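Juvlow Butcher Block Oil, 17 oz

Item no. 200-17
Maker: Ammann
In stock

Juvlow is a clear oil and wax blend for butcher block tops, cutting boards and wooden counters. It soaks into the grain, slows drying and brings back color on wood that has gone pale from washing. It dries to a low sheen and has no added scent.

New tops need three coats, with a night between each. After that, one coat a month is enough for most kitchens – more often near a stove or a heating vent. End-grain blocks take up a lot more oil than edge-grain tops, so order a second bottle if yours is thick.

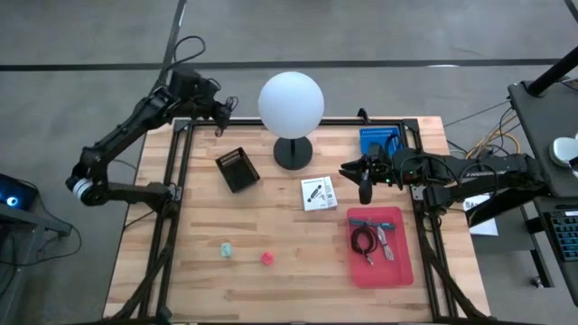 Butcher-block top with light tan, striped grain.

How to apply

Wash the top with mild soap and let it dry overnight. Sand any rough spots with 220 grit and wipe off the dust. Pour a small amount on a cotton cloth and rub it in along the grain. Do the underside and the edges too. A top oiled on one face only can cup.

Wait 20 minutes, then wipe off what has not soaked in. If the surface still feels sticky the next day, buff it with a dry cloth.

Lay used cloths flat outdoors to dry before you throw them away.

Not for use over varnish or lacquer. Strip the old finish first with Tromton Wood Stripper, sold separately.

Details

Size: 17 fl oz
Coverage: 10 square feet per bottle, three coats
Shelf life: two years unopened
Also sold in: case of 10

Orders placed before 13th August ship in the old bottle with the screw cap. The oil is the same.

Questions about older tops go to Domenica Plattner at the Zorkis order desk.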